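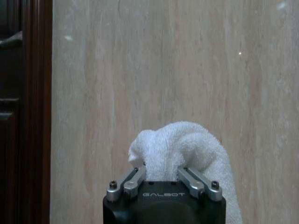

株式会社アンドレイ(Andley)は、中長期滞在型宿泊施設「Wasuveo」の客室リネンおよび浴室備品を担当するパートタイムスタッフを募集する。対象は全38室で、業務の中心はタオル類の検品、たたみ、配置、使用済み品の回収である。客室のタオルは白のパイル地に統一している。写真のように背後が淡い大理石調の壁になる場所では、白地が壁から際立って見えても、正面から見ただけでは薄い黄ばみや毛羽の抜けを判別しにくい。検品は壁を背景にせず、リネン室の作業台に広げて行う。濃い茶色の木製ドアの付近で扱う場合は、ドアハンドルにパイルを引っかけないこと。ループの引き出しは交換理由の上位にあり、採用後の研修でも最初に扱う項目である。

募集職種
客室リネン・浴室備品担当(パートタイム)

雇用形態
有期雇用契約。初回契約は6か月、以後は勤務状況および業務量により更新の有無を判断する。試用期間は最初の1か月とし、期間中の時給は本採用後と同額とする。

業務内容
(1)受入検品
洗濯を委託しているDaza工場から納品されたタオルを開梱し、品種と納品伝票を照合する。バスタオル、フェイスタオル、バスマットは別の棚に入れる。湿りの残るもの、洗剤臭の強いもの、端の縫製がほつれているものは受入不可とし、返却用の袋に移す。

(2)たたみ
工場での仕上げたたみは棚の寸法に合っていないため、バスタオルは当施設の規格でたたみ直す。長辺を三つ折りにし、次に短辺を二つ折りにして、仕上がり幅を40cm以内に収める。折り山は手前、耳は奥に向ける。パイルを手のひらで強く押さえると面がつぶれるので、空気を抜く程度にとどめる。

(3)客室配置
所定の位置に置き、表面のしわを整える。掛けて使う備品にたたんだタオルを載せる客室タイプと、棚に重ねて置く客室タイプがある。区分は客室ごとの配置表に従い、担当者の判断で変更しない。

(4)回収
使用済みのタオルは客室単位で回収し、未使用品と接触させない。浴室の床に置かれたものも同じ袋でよいが、化粧品や薬剤の付着が認められるものは別袋とし、タグに客室番号と状態を記入する。

(5)記録
検品結果、交換、紛失は社内の備品管理システムIdumowに当日中に入力する。入力端末はリネン室にある。手書き控えの様式も用意しているが、正式な記録はIdumow側とする。

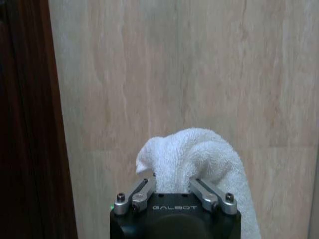
白いパイル地のバスリネン

検品基準の概要
当施設ではタオルを三段階に区分する。区分Aは客室に配置できるもの、区分Bは再洗濯に回すもの、区分Cは客室用としての使用を終えるものである。

区分A:目立つ変色がなく、ループの引き出しがなく、端の縫製が連続している。触れて硬さが気にならない。
区分B:洗濯で除去できる見込みのある汚れ、におい、繊維くずの付着がある。
区分C:除去できない染み、穴、縫製の破断、広い範囲のパイルの脱落がある。洗濯回数が50回に達したものは、外観にかかわらず区分の再判定を行う。

AとBで迷う場合はB、BとCで迷う場合は保留棚に置き、シフト責任者の判定を待つ。飛び出したループは引き抜かず、地の高さに合わせてはさみで切る。切った箇所から編織が崩れている場合は区分Cとする。区分Cのタオルは清掃用に転用するため、角に油性ペンで印を付けてから所定の箱に入れる。印のないものを清掃用の棚に入れてはならない。

客室用リネンに柔軟剤は使用していない。自宅で行っている手入れの方法と異なる点があっても、業務上は当施設の手順を優先する。漂白剤を用いた部分処理はDaza工場の作業範囲であり、客室担当は行わない。

浴室まわりの作業について
浴室の壁材、ガラス、木部はそれぞれ使用できる洗剤が異なる。リネン担当の作業は乾いたクロスによる拭き上げまでとし、洗剤を用いる清掃は清掃担当が行う。タオルをクロスの代わりに使うことは禁止する。

バスケット類にタオルを掛ける、または入れる場合は、先に縁と内側を指でなぞり、ざらつきや突起の有無を確認する。塗装のはがれた容器、さびの出た容器は使用を中止し、備品不良としてIdumowに登録する。濡れたタオルを容器の縁に掛けたまま保管しない。

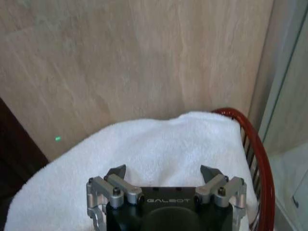

容器に入れる量の上限は、上面が縁を越えて崩れない高さとする。運搬時は片手で縁だけを持たず、底を支える。台車に載せる場合は重いものを下段に置き、最上段には客室に配置するタオルのみを載せる。台車のブレーキは停止のたびにかける。エレベーターへの乗り入れは宿泊者を優先し、満載の台車を廊下に残して離れないこと。

在室中の客室には入らない。清掃不要の表示がある客室では、交換用タオルを所定の袋に入れ、フロント経由で受け渡す。室内に残された私物は動かさず、タオルの上に私物が置かれている場合は、そのタオルを交換対象から外して記録する。

勤務条件
勤務地:Wasuveo館内(リネン室および各客室階)
勤務時間:9時30分から15時まで(休憩45分)
勤務日:週3日以上。土日祝のいずれかを含む勤務が可能な方
時給:1,198円
交通費:社内規程の範囲で支給
社会保険:法令の定める要件に従い加入
支給品:上衣、エプロン、滑り止め付き手袋
更衣室:あり(鍵付きロッカーを貸与)
喫煙:館内および敷地内は禁煙

シフトは毎月15日に翌月分の希望を提出し、20日に確定版を掲示する。確定後の変更は代替者が決まっている場合に限り受け付ける。チェックアウトの集中する日は開始を30分早めることがあり、該当日は確定版に明記する。

応募要件
必須
・立位での反復作業および台車の操作に支障がないこと
・端末への文字入力ができること
・日本語で書かれた手順書と配置表を読んで作業できること
・勤務中に腕時計、指輪、ブレスレットを外せること

歓迎
・宿泊施設、病院、介護施設、クリーニング工場でのリネン取扱経験
・在庫管理または検品業務の経験

年齢および学歴は問わない。未経験者の応募も可とする。香りの残る整髪料、ハンドクリーム、香水の使用は勤務前および勤務中とも控えていただく。ネイルは爪の先が指先から出ない長さとし、装飾部品の付いたものは不可。

研修
初日は館内の動線、安全、個人情報の取扱いを説明する。2日目からリネン室で検品とたたみを行い、基準見本との照合で判定の一致を確認する。客室階での作業は5日目以降とし、当面は既存スタッフと二人一組で行う。研修時間も勤務時間に含み、時給を支給する。

Idumowの操作は研修用アカウントで練習する。本番のデータに触れるのは、入力と取消の操作を一通り終えてからとする。

選考
書類選考、面接および実技確認を行う。実技確認はバスタオルのたたみと、区分の判定である。たたみの速さは評価の対象としない。折り幅のそろい方、面の乱れ、判定理由を口頭で説明できるかを見る。所要時間は面接を含め50分。持ち物は筆記用具のみで、服装は袖をまくれるものが望ましい。

面接時は体温の確認とマスクの着用をお願いする。発熱やせきのある場合は来館を控え、日程の変更を申し出ること。日程変更が選考の結果に影響することはない。

応募方法
Wasuveoの採用ページにある応募フォームから、氏名、連絡先、勤務可能な曜日、勤務開始可能日、関連する職歴を送信する。履歴書は面接時に持参すること。写真の貼付は不要とする。受付の確認は自動返信メールで行う。届かない場合は迷惑メールの振り分け設定を確認のうえ、同じフォームの問い合わせ欄から連絡されたい。

勤務開始は7月を予定している。8月以降の開始を希望する場合は備考欄に記入すること。提出された個人情報は採用選考の目的に限って使用し、選考終了後に社内規程に従って廃棄する。

採用予定人数に達した時点で受付を終了する。

掲載日:2020年6月9日(火)
株式会社アンドレイ Wasuveo運営部 採用担当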